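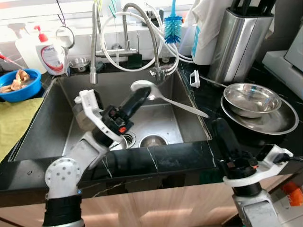

Twin-drain sink with pull-down and gooseneck taps, black marble worktop.

Nurevo extends sink range to domestic kitchens

24 August 2021. Nurevo has released its Rastel stainless steel sink for household use. The dark-finished basin is set into a stone worktop and has two round drains, one of which takes a metal strainer. Two taps can be mounted on the rear edge.

The basin was tested over 1,526 wash cycles with ladles, bowls and bottle brushes. Surface wear stayed within the limit set for the commercial model.

"Most owners keep soap, a spray bottle and a scraps bowl within reach of the basin, so we left the rear ledge flat," said Emiko Mizuno, product engineer.

A first batch of 300 units ships to dealers in January. Press contact: Karim Benjelloun, Nurevo.

Last updated: 16:40

Comments (2)

Fadwa A.: Does the strainer fit the older Chraibi basin?

bouchra_n: Dark steel shows limescale badly where I live. Any cleaning advice?

We use cookies to improve this site. Accept / Manage settings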